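Community Help > Buildings and Facilities > Mail and Parcels

Parcel handling at a residential front desk: what should a written policy contain?

Posted by Wullar Residence Office

Our office manages the front desk of a residential building with 200 apartments. The desk has accepted parcels on behalf of residents for many years, under an arrangement that was never put in writing. Parcels are signed for by whoever is on duty, placed on shelves behind the desk, and released when the resident asks for them.

The volume of deliveries has grown beyond what this arrangement can support. During November the desk took in 1,388 parcels, and the shelving was full on most afternoons. In the same month we received three complaints. In the first, a resident reported that the carrier's record showed a signature by our desk, but the parcel could not be found. In the second, a parcel was released to a person who gave the correct apartment number and was later found to be a former subtenant. In the third, the outer carton was intact and the resident reported that the item inside was damaged. The retailer has asked our office to confirm the condition of the parcel at the time of delivery, and we have no record from which to do so.

Management has asked for a written policy before the next busy period. We would be grateful for guidance on the following matters.

First, whether the desk should continue to sign for parcels at all, and if so, whether residents should be asked to give consent in advance.

Second, what information should be recorded when a parcel arrives and when it leaves.

Third, how long an uncollected parcel may reasonably be held.

Fourth, whether parcels of high value should be handled separately from the rest.

We are considering the Potex parcel log, which a neighboring building uses, and would welcome comments from any office that has experience with it. We are equally willing to use paper forms if these are considered sufficient. The desk is staffed from 7 a.m. to 10 p.m. and is closed overnight.

Stępień Mailroom Services

We operate front desk and mailroom services for several residential buildings and have prepared policies of this kind on a number of occasions. The comments below are general in nature. The rules on accepting property for another person differ from place to place, and the final text should be reviewed by your legal adviser and your insurer before it is issued.

Consent. We recommend that the desk sign only for residents who have returned a signed authorization. The form can be short. It should state that the resident permits the desk to accept parcels, that the desk does not inspect the contents, that parcels must be collected within a stated period, and that certain items will be refused. Our list of refused items covers perishable food without prior notice, live animals, items marked as hazardous, anything requiring payment on delivery, and any carton that one person cannot lift safely. Residents who do not return the form should be told plainly that carriers will be directed to their apartment door. Allow a full month between distributing the form and applying the rule, and expect to send at least two reminders.

Intake record. Each entry should show the time of arrival, the carrier, the tracking number, the apartment number, the name on the label, the shelf location, and the initials of the staff member. Add one field for the condition of the outer packaging, with fixed choices: sound, dented, torn, wet, or retaped. Free text in this field is seldom consistent between shifts. If any choice other than sound is selected, the staff member should photograph the carton before the carrier leaves and ask the carrier to note the condition on the delivery record. Where the carrier declines, the desk may decline the parcel.

Release record. The person collecting should show photo identification and sign. An apartment number alone should never be accepted. If a resident wishes another person to collect, the resident should notify the desk in writing, naming that person, before the collection takes place. A standing authorization should expire when the lease is renewed. This would have addressed your second complaint, provided that the list of authorized persons is kept current.

Holding period. Our standard is ten days, with a notice on the day of arrival, a second on the fourth day, and a final notice on the eighth. After the tenth day the parcel is returned to the carrier. Residents who will be away may ask for an extension in advance. We do not charge for storage and would advise against it, as a fee may alter the duty of care owed by the desk.

Reconciliation. At the close of each shift the outgoing staff member should compare the shelves with the open entries in the record, and both the outgoing and incoming staff should sign the result. A missing parcel found within hours can often be traced to the wrong shelf or to a mistaken release. After a week this becomes very difficult. If your desk adopts only one measure before the busy period, we suggest this one.

With regard to the Potex log, two of the buildings we serve use it. The intake screen is satisfactory. The shelf report cannot be sorted by date, and our staff print it and mark it by hand. A bound paper register with numbered pages would serve a building of your size, although searching it is slow.

frontdesk46

We just use a notebook and a stamp. 26 years, same system. Get the carrier to wait while you look at the box, they will wait if you ask nicely. Also buy more shelves.

Idero Building Management

The reply from Stępień Mailroom Services is thorough and we agree with most of it. Our office differs on the holding period. We hold parcels for five days, as our storage room is small, and we have received few objections. The shorter period is printed on the arrival notice and is posted at the desk.

On the question of high-value parcels, we offer the following from our own procedure.

The desk should not attempt to judge value from the appearance of a carton. Staff will form differing opinions, and a resident whose parcel was left on the open shelf may later argue that it should have been locked away. Our policy places the responsibility with the resident. Any resident expecting a delivery of high value, such as a phone, a laptop computer, or jewelry, is asked to notify the desk beforehand using a short form. Parcels notified in this way are placed in a locked cabinet on arrival, and only the shift supervisor holds the key. The form does not ask for the value or a description of the item. It asks for the carrier, the expected day of delivery, and the tracking number.

On the third complaint, we would advise your office to reply to the retailer in writing and to limit the reply to what is known. State that the desk accepted the parcel, that it was released to the resident, and that no record of the condition of the outer carton was made. Do not offer an opinion on when or how the damage occurred. The claim for damage to the contents is a matter between the resident, the retailer, and the carrier, and the resident should keep all of the packaging until it is settled. Retailers commonly ask for photographs of the item in its inner box as well as the outer carton, and residents who discard the packaging on the first day may find that the claim is delayed.
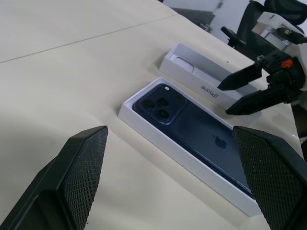 We also advise residents to open such parcels promptly after collection, as many carriers allow only a short period in which to report damage. A sentence to this effect may be added to the arrival notice. Our own notice reads: "Please examine your delivery as soon as possible after collection. The front desk cannot accept reports of damage on behalf of the carrier." The notice is sent by email and a printed copy is placed in the mailbox of any resident who has not provided an email address.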